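Rarkville Lending Shed: Changes to Borrowing and Returns

The Rarkville Lending Shed will move to new borrowing terms in March. The changes follow a review of the past year's loans and apply to all household members, including those who joined through the Plonar branch before the two catalogs were merged. Members are asked to read this item before placing their next request.

The loan period for kitchen, table and play items will be extended from one week to two. Power tools and ladders will stay at one week. Items may be renewed once, by telephone or at the desk, provided that another household has not placed a hold. Renewals requested after the due date will be recorded as late returns.

The fee for late returns is unchanged. Households with unpaid fees from last season may continue to borrow from the play and table shelves but will not be able to reserve tools until the balance is cleared.

Play Sets and Party Items

The play shelf has grown considerably and now accounts for a large share of weekend loans. Pretend food, baskets and serving bowls are lent as complete sets, and each set carries a single catalog number. Members should not combine pieces from different sets, even where the pieces look alike. Toy cake pieces in particular have been returned in the wrong bags on several occasions, and staff time has been spent sorting them.

Each bag contains a printed list. Please check the contents against the list at the desk before leaving and again before returning the set. A missing piece that is reported at the time of return will not be charged if it is brought in within 60 days.

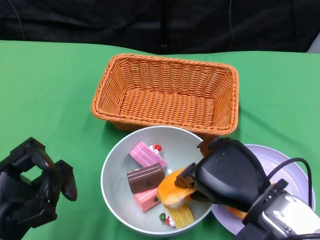
Bowls, Plates and Serving Ware

The shed now holds some 200 pieces of serving ware, many of them received when the Joly Street hall closed its kitchen. They may be borrowed singly or by the crate. Crates must be reserved in advance and collected from the side entrance, where there is room to park.

Glazed pieces need more care than the metal trays. They should be washed by hand, dried fully and packed with the cloth dividers supplied. Newspaper should not be used for packing, as the ink has marked several lighter bowls. Labels on the base must be left in place. If a label comes off in washing, please return it with the piece and tell the desk.

Chips and cracks should be reported even when they are small. A chipped rim will be taken out of food use and the piece moved to the craft shelf, where it may be borrowed for paint, beads or planting. Members will not be charged for ordinary wear. Replacement cost will be charged for pieces that are lost or returned in fragments, up to the limit printed on the membership card.

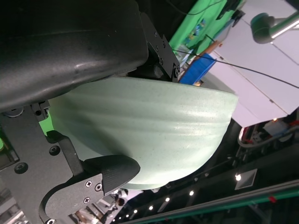
Reservations for the Summer Season

Requests for graduation parties, block gatherings and family reunions may be submitted beginning in March. Priority will be given to households within the Rarkville boundary for the opening period, after which Carnent residents may reserve on equal terms. The boundary map is posted beside the desk.

Each household may hold up to two open reservations at one time. A reservation that is not collected by noon on the agreed day will be released to the next name on the list. Groups that need folding tables should state this on the form, as tables are stored off site and must be brought over by van.

Donations

The shed is accepting clean table linens, lidded storage tubs and unopened wood glue. Electrical goods, mattresses and used child car seats cannot be accepted. Donations should be handed in at the desk during opening hours and should not be left at the side entrance overnight.

Revised membership cards will be available at the desk with the next loan. Existing cards remain valid until they are exchanged.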